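Okay, entryway update for those of you who sat through my whole saga about the pile of shoes by the door back in November. I went looking for a proper shoe rack and came home with a little red stand from the flea market in Randedville, 19 dollars, and I love it more than I should.

It has this big wavy red panel, all ripples, with a pink ball on one corner and a yellow one on the other, and twisty black posts underneath (I know, I know, it's a lot!). My pink slippers go between the posts.

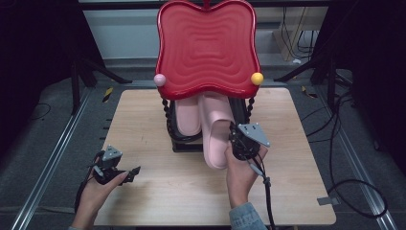 How do you clean rubbery slippers without ruining them?

Lukewarm water, a drop of dish soap and an old toothbrush, then let them air dry away from the heater.

The stand will end up next to the coat hooks once I've cleared out the basket of scarves, and that may take me until spring at the rate I'm going. If anyone near Randedville wants a perfectly good plain shoe rack, mine is free, just come get it, evenings are best.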